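Gurnlow Student Robotics Club Puts Household Robot Claims to the Test

June 7, 2023

The Gurnlow Student Robotics Club today released the results of its spring project, a semester-long attempt to find out whether a two-armed robot can be taught to make a bed. The short answer from the students is that it can do parts of the job, slowly, and that the people who say home robots are nearly ready should be asked for their numbers.

The club started the project in March after members watched a string of online demonstrations and noticed how few of them showed an attempt from start to finish without a cut. Students decided to record every try, including the bad ones, and to publish the full count.

"I joined thinking we'd be done in two weeks," said Cuiping Zou, the student who led the project. "A duvet doesn't hold its shape. Every time you touch it, you have a new problem. I'm a lot harder to impress now."

Over the course of the project the team logged 685 attempts at a single task, which was to take hold of a duvet near the foot of the bed and pull it straight. The robot got a grip on the cloth in 300 of them. It finished the task, by the club's own rules, in 132.
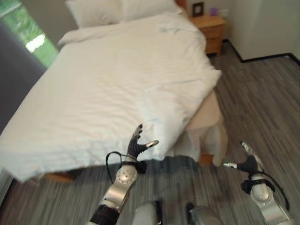 Those rules were a point of argument inside the club. Some members wanted to count any attempt that left the bed looking neater than before. Others held that a wrinkled corner was a failure, and the stricter side won the vote. A single attempt could take up to 200 seconds, longer than most of the students say they spend on their own beds in a week.

The control software, which the students named Pokow, was written by club members. A second program, Flastell, sorted the recordings so that failed grips could be reviewed by type. The most common failure was fingers closing on too little fabric and slipping off.

Amr Fahmy, the club's faculty adviser, said he had no plans to call the project a breakthrough.

"They made a robot that straightens a duvet less than one time in five," Fahmy said. "I think that's a good student project. I would not buy it, and I told them so. What I like is that they wrote down the misses."

The club will present its findings at the Jeon Student Automation Showcase, where it plans to run the task live with no edits and no limit on questions. Members have asked other teams entering the household category to publish their own attempt counts. So far none has agreed.

The full log and the written rules are available from the club on request.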